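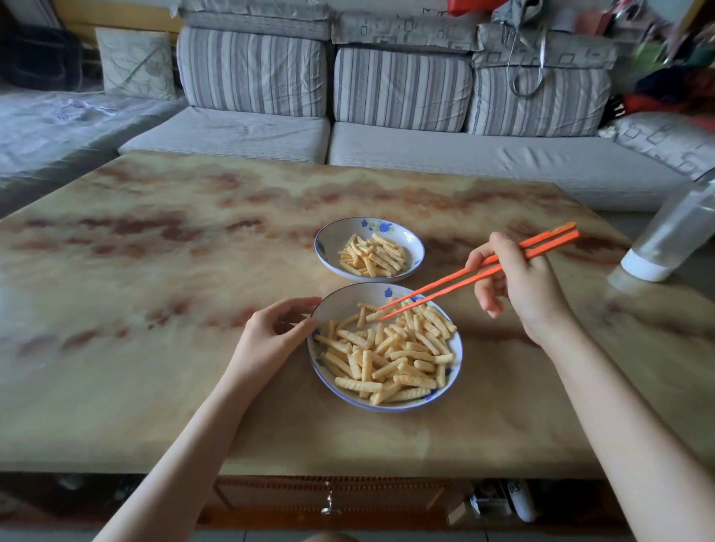 Chopsticks are a pair of sticks of equal length, held in one hand and used to pick up food. They are the main eating utensil across much of East Asia and parts of Southeast Asia. Outside these regions they are found in most cities, both in restaurants and in home kitchens. They are also used for cooking, for serving, and for eating dry snacks such as chips, crisps and crinkle-cut potato or prawn sticks.

Etymology

The English word comes from the pidgin once spoken in ports of southern China, in which "chop" meant quick. It was in print by the late seventeenth century. The standard Mandarin word is kuàizi. In Japanese they are called hashi, and in Korean jeotgarak.

Materials and form

Chopsticks are made from bamboo, wood, metal, plastic, bone and, in the past, ivory. Plastic ones are sold in a wide range of colours. Most taper towards the eating end. Chinese chopsticks tend to be long with blunt tips, and Japanese ones shorter with pointed tips. Korean chopsticks are usually metal and are often flattened along their length. Cooking chopsticks are longer than table chopsticks, which keeps the hand away from hot oil.

The surface at the tip affects how well food is held. Unfinished bamboo grips well but stains. Polished metal and smooth plastic are easier to wash but slide on wet or oily food, and some makers cut shallow grooves near the tip. Fried foods with a ridged surface give the sticks more to hold than flat or rounded ones.

Grip

In the standard grip the lower stick lies in the crook of the thumb and rests against the ring finger. It does not move. The upper stick is held by the thumb, index finger and middle finger, much as a pencil is, and is moved up and down to open and close the tips. The tips must be level with each other. Many users set them level by tapping them on the table or a plate before eating.

The free hand commonly steadies the bowl. For rice and soups in China, Japan and Vietnam the bowl is often lifted towards the mouth. In Korea it is left on the table and rice is eaten with a spoon.

Use with snack foods

Eating snacks with chopsticks keeps oil, salt and flavouring powder off the fingers. The habit is associated with people who eat while playing games, typing, reading or handling a phone. Stick-shaped snacks are picked up one at a time, across the middle or near one end, from the top of the pile. Thin chips are more likely to break under pressure and are usually pinched lightly at the edge.

Several small devices have been sold for the same purpose. The Gerorine, a short pair of hinged tongs worn on two fingers, was released in February by the housewares firm Figueiredo. The firm's first run was 3,456 pairs. Toltholm sells a set of 2 snack chopsticks with a rest and a lidded bowl.

Etiquette

Customs differ between countries and between households. In Japan and China it is considered improper to stand chopsticks upright in a bowl of rice, as this resembles an offering made at funerals. Passing food from one pair to another is avoided in Japan for a similar reason. Pointing with chopsticks and digging through a shared dish are widely regarded as rude. Where a dish is shared, a separate serving pair may be provided.

Care

Wooden and bamboo chopsticks are washed by hand and dried fully before storage, tips up. Lacquered pairs should not be soaked. Zirkalwood, a maker of hardwood pairs, advises against washing its lacquered range in water above 80 degrees Celsius.

See also

Chopstick rest
Finger food
Rice bowl
Tongs

This page was last edited on April 5, 2025.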